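Parallel jaw vs. three-finger for bin picking, mixed household items

zvasylenko
Posted June 6, 2024
Swapped the Cerkar parallel jaw for the Karpenko three-finger in February. Same arm, same controller, 64 attempts per gripper. Cerkar dropped 6, Karpenko dropped 21. Force limit was left at the vendor default on both. Has anyone had better numbers from the Karpenko?

stotthorpe_cell2
Default force on the Karpenko is too low for anything with a smooth handle. Raise it and rerun before you blame the hardware.

nemun_k
Disagree. We raised ours and the drops went down, but soft items got dragged into the bin wall. The palm is too wide for corners. Over nearly 2000 cycles the jaw was better on everything flat.

stotthorpe_cell2
Flat, sure. Were you approaching vertically every time?

nemun_k
Yes, vertical only. Tilt was locked.

stotthorpe_cell2
Then you compared approach angles, with the gripper as a side effect.

zvasylenko
Fair point on tilt. Mine was locked too. I'll free it and log wrist torque separately.

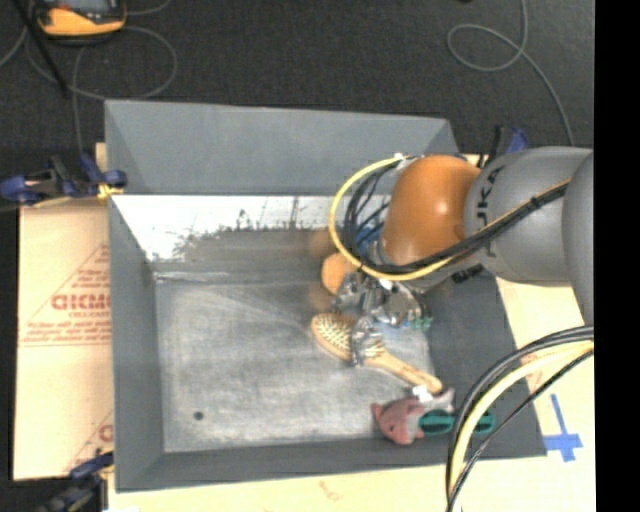 Grasp point choice matters more to me than finger count. Our planner goes for the centroid of the top surface, and on long objects that is often a bad spot. With the hairbrush the finger comes down where the head narrows into the handle, and the stuffed toy sits close to the end of the handle, so closing width has to stay small on that side.
Zlata Vasylenko

nemun_k
Offset the target toward the handle and cap the opening. Post the torque logs when you have them.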